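Keeping clear plastic bins clear

Clear bins are handy in a pantry or workshop until they cloud over. Most of the haze is fine scratching plus a film of grease and dust, and the film at least comes off.

Empty the bin and take out any divider that isn't glued. Rinse everything under lukewarm water before you touch it with a cloth. Grit left on the wall gets dragged around and makes new hairlines. Wash with a drop of dish soap and a soft cotton rag – an old T-shirt is fine. Skip the green side of the sponge, scouring powder and anything with ammonia in it. Window spray can craze acrylic.

Rinse again and stand the bin on its side on a towel. Dry the corners by hand, as that's where water spots form.

Sticky label residue: rub in a little cooking oil, leave it for ten minutes, then wash. Olga Cordero wrote in to say she warms the label with a hair dryer on low first. That works, but keep it moving.

For scratches, use a plastic polish and small circles. Deep ones that catch a fingernail need wet sanding, starting at 400 grit, then 900, then 2000, with polish at the end. It takes an evening. On a bin that holds screws I wouldn't bother.

Check your work under a long ceiling light. Tilt the wall until the reflection runs across it and any smudges you missed will show up beside the streak.
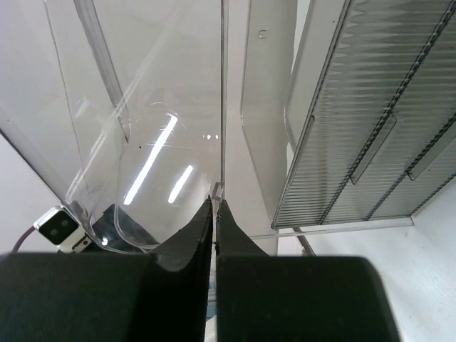
Divider strips get washed the same way, but lay them flat to dry. A strip left leaning in a hot car or on a radiator can take a bend, and then it sits crooked in the bin for good.

Store bins with a sheet of paper towel between them if you nest them. Ours went through a move in July without it and the outer walls got badly scuffed.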